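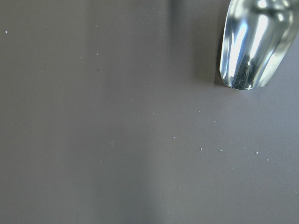 Bring back the bulk bins

The Murnard supermarket in Poscombe took out its bulk section in May. There had been a wall of it near the bakery: rolled oats, brown rice, red lentils, sultanas, almonds, three kinds of flour. The space now holds snack packs and a fridge of cold drinks. A small sign thanked shoppers for their patience during the improvements.

I think this was a mistake, and I think the same mistake is being made in a lot of towns. The usual defence of bulk bins is environmental, and I will get to that. The stronger case is about money and quantity, and it applies to people who have never brought a jar from home in their lives.

Take a household of one. A recipe calls for a few spoonfuls of ground cumin or a handful of pearl barley. The smallest packet on the shelf is several times what is needed. The remainder goes to the back of the pantry, where it sits until it is stale or has moths in it. When my mother moved out of her house we cleared her cupboards, and most of what went in the rubbish was the last two-thirds of something. She was a careful shopper. She bought the smallest size every time, and the smallest size was still too big.

The unit price makes it worse. Small packets cost more per gram than large ones, so the person who needs little pays the most for it. A bin charges one rate. The pensioner buying enough oats for the week pays the same per kilo as the family filling a sack. I can't think of another part of the supermarket where that is true, apart from loose fruit and vegetables, and those are steadily going into bags and trays as well.
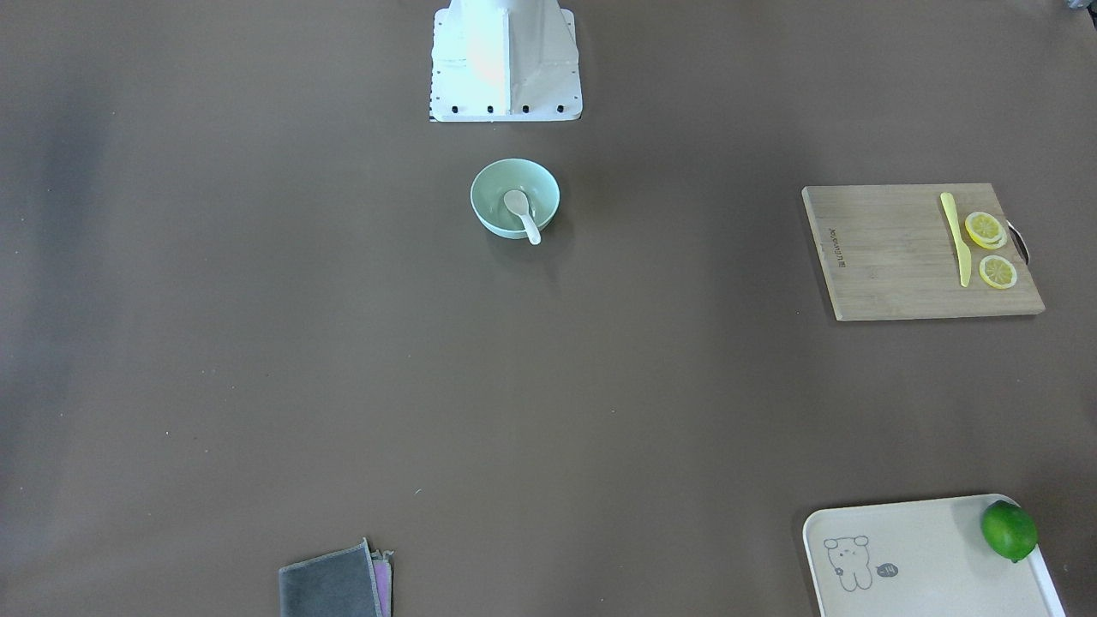
Most home cooking is done in small amounts. Most weeknight dinners are for one person or a few, made at the end of a working day, with whatever is on hand. Packet sizes are designed around shelf widths and pallets, and cooks are expected to fit in with them. We have become so used to this that recipe writers now plan around the tin and the packet, and a dish that uses half a tin of coconut milk comes with a paragraph on what to do with the other half.

The stores give three reasons for removing bins. The first is hygiene. People put their hands in, or children do, and nobody wants to buy muesli after that. Gravity dispensers with a lever fixed this years ago and are easy enough to clean. The second is theft and mislabelling, where someone bags pine nuts and punches in the code for sunflower seeds. I am sure it happens. It also happens with avocados at the self-serve checkout, and no one has proposed giving up on avocados. The third is labour, and this one is real. Bins have to be emptied, washed, dried, refilled and rotated, and somebody has to be paid to do it. When staff hours are cut, the bins get dusty, customers stop trusting them, sales fall, and head office concludes that customers don't want bins.

There are places that manage. Żak, a grocer two suburbs over from me, has kept 92 bins going in a shop not much wider than a double garage. The floor is swept, the labels show the country of origin and the date of the last fill, and the scales are checked. The prices aren't always lower than the supermarket's, but I come home with the amount I need. On my last visit I bought 2 bay leaves. The woman at the till weighed them, gave up and waved me through.

Further out, the Clustevow food co-op runs on orders pooled by its 733 member households. It buys in sacks and divides them up in a hall once a month. I belonged to it for 2 years and left when my hours changed. Co-ops are good, but they ask for a free morning and a car, and the people who would save the most often have neither. That is why I would like the ordinary supermarket to carry bins. It is already on the bus route and open until ten.
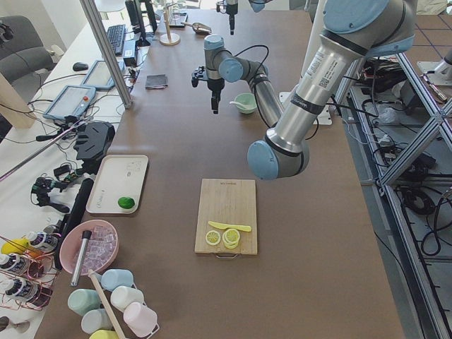
One reader wrote to me, after I raised this in a shorter column, that bulk sections mostly serve people who can already afford to shop well, and that a family on a tight budget wants a cheap two-kilo bag of rice with a price printed on it. There is something in that. A printed price is easier to budget with than a scale, and home-brand rice in a bag is often the cheapest rice in the building. I wouldn't take it away from anyone. My complaint concerns the spices, the nuts, the dried beans and the odd flours, where the markup on small packets is steep and there is no cheap bag to fall back on.

As for waste, the packaging saved is modest. Most customers use the bags provided, and the food arrives at the shop in plastic liners anyway. The food saved matters more to me. Every half-used packet thrown out was grown, milled, trucked and paid for.

Councils can't order a supermarket to sell lentils loose, and I wouldn't want them to. They could ask about it when a chain applies to extend its floor area, as they already do about trolley bays and parking. Shoppers can ask too. Murnard has a feedback form on the back of its receipts. I filled mine in last month and have been sent a voucher for the cold drinks.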